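Section 4. Preparing the Bench and Checking the Gripper

4.1 Purpose

This section applies to all members of the Daramville Robotics Club who use the Enton arm during club sessions or in preparation for the January competition. It covers bench set-up, the first power-on check, and the stacking exercise. Assembly of the printed parts is covered in Section 3 and must be complete before these steps are started.

Revised September 16, 2025. Earlier printed copies should be removed from the binder.

4.2 Before Applying Power

1. Confirm that the arm is bolted to the slotted table. Tighten any loose bolt by hand first, then a quarter turn with the hex key.

2. Clear the table of tools, spare screws and printed scraps. Small parts that fall into the grooves can jam the base clamps.

3. Check each servo wire from the housing to the connector. Wires must have enough slack for the full range of the joint and must not pass between the gripper fingers.

4. Inspect the printed fingers for cracks near the screw holes. A cracked finger is to be replaced and the old part placed in the reprint box.

5. Keep the controller board at the rear edge of the table, away from the working area.

CAUTION: Do not plug in or unplug a servo while the supply is on. The Dromano controller has no protection against this, and the repair is charged to the team's budget.

4.3 Power-On Check

1. One student stands at the supply switch. This student has no other task during the check.

2. Switch on the supply and wait 10 seconds. The arm may move slightly as the servos take up their positions.

3. Open and close the gripper from the control program at speed setting 20. Do not use a higher setting until an advisor has signed the log sheet.

4. Listen for buzzing. A servo that buzzes at rest is usually holding against a stop. Switch off, and adjust the limit for that joint as described in Section 3.6.

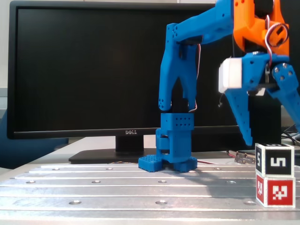 4.4 Stacking Exercise

The stacking exercise is the standard test for new teams and uses the marker cubes supplied in the Pathak kit. Teams must finish it before they begin work on their own tasks.

1. Place the cubes within reach of the gripper, with at least one marker on each cube facing the camera.

2. Start the program and confirm that every marker number appears in the list on the screen. If a number is missing, turn the cube slightly and refresh the list.

3. Run the pick-up motion once with the gripper raised above the cube. Check that both fingers clear all other objects on the table.

4. Run the full motion. The exercise is passed when the team has completed 20 stacks in one session. Dropped cubes do not end the session but must be entered in the log.

5. Stop the program after 300 motions, whether or not the test has been passed, and let the servos rest until they are cool to the touch.

NOTE: Marker faces should be handled by the edges. Worn or marked faces cause false readings. Replacement sheets are kept with the kit.

4.5 Shutting Down

1. Move the arm to the rest position using the program. Do not push it there by hand while the servos are powered.

2. Switch off the supply, then close the program.

3. Return the cubes to the kit and complete the log sheet, including any part that was replaced.

If the arm fails any check in this section, attach a red tag to the supply switch and inform an advisor. Tagged equipment may not be used until the tag has been removed by the advisor who inspected it.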